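Kukel — junior hockey shift and game logs, Bronddale rink

I started writing down line changes because my kid's team kept losing the last five minutes of every second period and I wanted to know why. That was a few winters ago, and the notebook became a spreadsheet, and the spreadsheet became this. It's called Kukel after the dog. Please don't read anything into it.

What's in it

games.csv — one row per game, 46 games, all played at Bronddale
shifts.csv — 1416 shifts, start and end on the game clock
shots.csv — 744 shots on goal, both teams, with a rough zone
penalties.csv — small, a bit messy, see further down

Players are numbered P01 and up. Those aren't jersey numbers, and the key isn't in the repo and won't be. These are teenagers, so if you think you've worked out who somebody is, keep it to yourself. 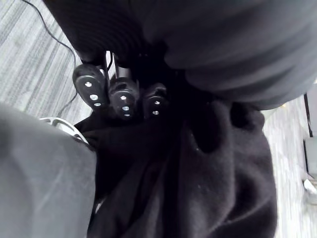

Stojan Vukčević wrote in to ask whether a shift that runs through a whistle counts as one or two. It's one, as long as the player stays on the ice for the faceoff. I did it the other way in the first version and it made our defence look like they were changing every twenty seconds, so if you pulled the files before March, please grab them again.

Columns that trip people up

clock_start counts down, same as the scoreboard. I know, I know. I kept it because that's what I could see from the stands, and flipping it in my head while the puck was moving was hopeless.

zone is one of slot, left, right, point or other. "Left" is the shooter's left, looking at the net. I'd love proper coordinates but you'd need a better seat than mine (there's a pillar).

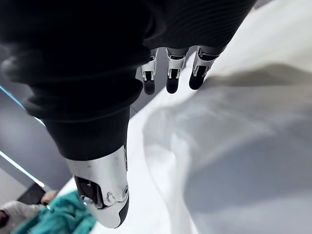 Could you add goalie changes, please, even if it's just the period? Anjani Saragih left that on the issues page and it's a fair ask. I've put in a goalie_change column for the games where I'd made a note. Blank means I don't know, so don't treat it as a no.

How it was collected

Pencil, clipboard, stopwatch, thermos. I typed everything up the same night while I could still read my own writing. Koval is the little script that checks the clocks — it complains if a shift ends before it starts, or if seven skaters are out at once. It flagged around 706 lines on its first run, most of them my typos!
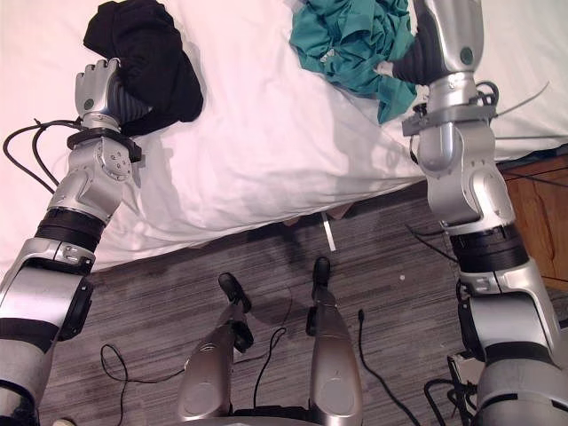
Penalties are the weak spot. The ref's signal is easy enough to catch for hooking or tripping, but roughing and unsportsmanlike got muddled early on, and I've left those rows marked "check" in the notes column. Drop them if you're counting by type.

Getting started

Unzip the folder, open games.csv first, and join everything else on game_id. If you use Produtden for charts, there's a saved layout in the extras folder. It wants commas as separators, not semicolons.

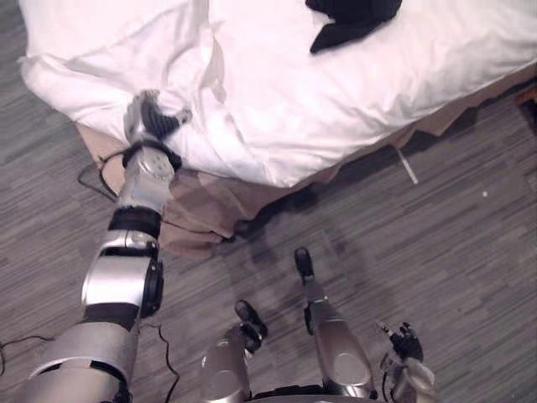
Overtime is stored as period 4, even in the games where it only lasted a few seconds. Shootouts aren't in there at all.

Licence

Use it for whatever you like, coaching or homework or arguing with your brother-in-law. A mention would be nice. Fixes are welcome through the issues page, and please put the game_id in the title so I can find the right sheet in the box.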